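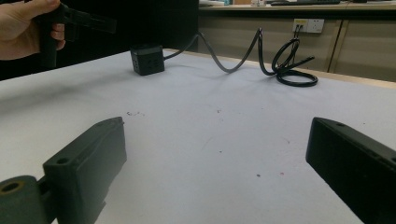
The trouble with learning a language at 50 is that everyone you practice on is too polite. I have been at Swahili since the winter, and so far I can greet people, ask after their goats, and announce that I am a teacher, a job I've never had.

My app is called Tuvo. It tells me I have learned 552 words. I would like to see the list, as I can come up with maybe a tenth of it under pressure, and a good share of those are fruit.

So I signed up for a conversation hour with Elibariki Barasa, who grew up speaking it and has the patience of a parking meter. We meet online for 50 minutes. For the first ten I say what I rehearsed in the shower. After that he asks me something simple, like what I ate, and I look at the ceiling. Last time I told him I had eaten my brother. He asked if there were any vegetables.

The noun classes are what get me. English made its peace with "a" and "the" and went home. Swahili sorts its nouns into groups, and then the adjectives and verbs have to dress to match. I made flash cards. I lost the flash cards. I made more, in a smaller size, which was a mistake with my eyes.

My friend Salamatu Danladi speaks four languages and claims the first 1,000 hours are the worst. I did the math on the back of a bill and then put the bill in a drawer.

Next lesson is the past tense. I plan to apologize to my brother in it.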